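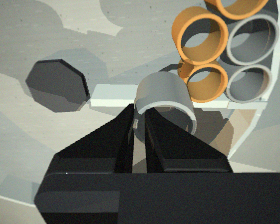 Gripper from behind, gray tube between the fingers

Reviews > Workshop > Seating
Search reviews Go

Overgaard Work Stool

The Overgaard is a height-adjustable stool for workbenches, sold with a round padded seat and a steel foot ring. I bought mine in February at the Cukis store in Drokville for 100 dollars and have used it most days.

Assembly is simple. The legs bolt to a center plate and the gas lift drops in. One bolt hole was tight and needed a larger wrench than the one in the box.

The seat is firm. It suits an hour or two of soldering or sorting, but by late afternoon I want a backrest, and the one Overgaard sells separately was out of stock both times I looked. The lift still holds its height.

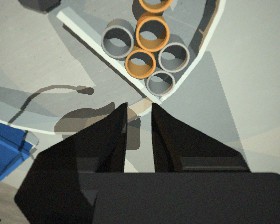 Page 74

The foot ring is the weak point. It is held by a single collar screw, and mine slid down the post until I put a rubber washer under it. The paint on the ring also wore through at the heels by summer. The feet are hard plastic and fine on concrete - on a wood floor I would add felt pads.
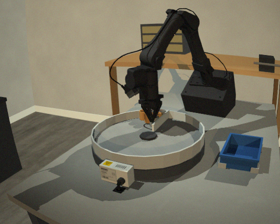 One reader wrote in to say the collar screw on hers stripped completely, and that Overgaard mailed a new one without asking for a receipt.

I have not had to deal with them myself. The warranty is 2 years and covers the lift but leaves out the seat cover.
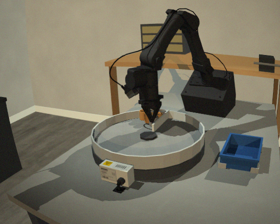
Another owner, writing from Imville, thinks the seat goes too low for a standing-height bench and recommends the tall lift. My bench is 2 inches lower than most, so the regular one works for me.

I would buy it again at this price, with the washer.

Contact us | Copyright 2018 | Back to top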